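Thread on where the arm is at, for the people who asked. It's long, so mute me if you're here for the bread posts.

Short version: the arm can find a brick on the floor, go down to it, close on it and lift. It can't yet do that all evening without me sitting next to it. I'll get to why.

Background for new followers. I'm building a small arm at home whose only job is to pick up toddler bricks and drop them in a bin. The shared folder is called Otano, so the arm is called Otano too. I started in December with a kit base and replaced most of it since.

The base is still the kit part. The shoulder and elbow are mine. The elbow was the first thing I redesigned, because the stock one flexed under load and the fingers ended up lower than the software thought they were.

Servos are the cheap kind. I've burned out 2 so far, both in the shoulder, both by asking it to hold the arm straight out while I went to look something up. There's a rest pose now. After a minute with no command it folds up and cuts torque.

The gripper is two flat fingers, printed in yellow because that was the spool I had open. Each one is a plain pad with a tapered tip. I tried curved fingers first and they were worse. Bricks have flat sides, and flat sides want flat pads.

First set of pads was too slick. The brick would come up an inch and slide out. I glued on bicycle inner tube, which held well but peeled off within a week. The current pads are printed with a fine ridge pattern on the inside face. Not as grippy as rubber, but they stay on.

Camera is at the wrist, looking down between the fingers. I had it on a pole at first. The arm kept blocking its own view right when it mattered, and every time someone bumped the pole I had to calibrate again.

The downside of the wrist spot is that both fingertips are always in the shot. I mask out the bottom corners before the detector runs. Before I did that, the detector reported the fingers as yellow bricks with high confidence and the arm tried to go pick itself up.

I trained the detector on pictures I took and labeled myself, 409 of them. That's not many. It was several evenings on the couch drawing boxes around bricks and I don't want to do more than I have to.

Most of the early ones were taken on the workbench against gray cardboard. Detection there was close to perfect, and then I moved to the floor and it fell apart. So I threw out about half of my assumptions and started shooting on the floor only.

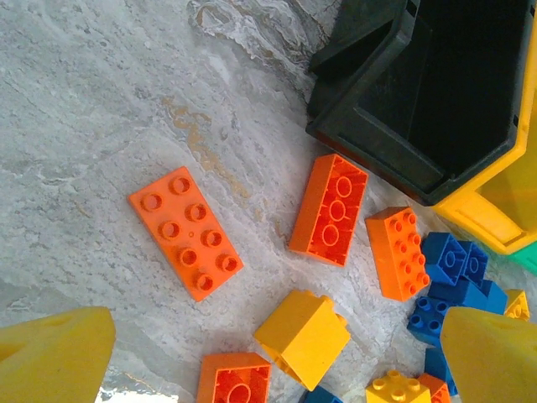
The marble is the hard part. It's polished, so any lamp overhead makes a bright patch, and the patch moves when the wrist moves. The detector doesn't mistake the glare for a brick very often, but it will lose a brick that's sitting next to it.

The veins were a problem for a while too. I was using edges to work out which way a brick was turned, and a strong vein running past the brick would pull the angle off. Now I crop tight around the detected box and only look at edges inside it. Much better.

Orange bricks are the easiest. Nothing else in the floor is that color. A single orange 2x4 lying studs up with clear space on every side gets picked almost every time. If I only had those I'd call it done.

Upside-down bricks are a separate class now. The hollow side looks nothing like the stud side, and the model was treating the tubes as studs and guessing the wrong size. Splitting them into their own label fixed that in one training run.

Piles are still bad. When blue bricks lie against each other the detector draws one big box around them, picks the center, and the fingers come down on top of an edge. There's no gap for the fingers to go into even when the box is right.

My current answer is to skip anything touching something else and take the loose ones first. When only clumps are left, the arm lowers one closed finger pair beside the clump and drags sideways to break it up. It's crude. It works on small clumps and just pushes big ones across the room.

Bricks near the bin are another headache. The arm has to come in at an angle to miss the rim, and I don't have a proper collision model. I have a no-go box typed in by hand. Move the bin and the box is wrong. I've hit the rim more than I'd like.

Software, since a few of you asked. A small laptop does the vision. A microcontroller board runs the servos. They talk over USB serial with a text protocol I call Wanix, which is about a page of code. Every command gets an acknowledgment, and if one doesn't come back the arm stops.

I moved to a binary protocol for a bit and moved back. It was faster, but I couldn't read it in a terminal, and reading it in a terminal is how I find every bug.

The gripper has no force sensor. I watch the servo current. If it climbs before the fingers are fully closed, there's a brick. If they close all the way, it missed and goes back up for another look. After 2 misses on the same brick it moves on.

Next up: a diffuser for the lamp, so the glare spreads out. It'll be baking parchment on a wire hoop until I know if it helps.

After that, a new wrist bracket. The one on there now has a crack along a layer line and I've been ignoring it.

Files for the fingers and the elbow go up once I've cleaned out the dead parts. The bracket stays off the list until I have one that doesn't crack.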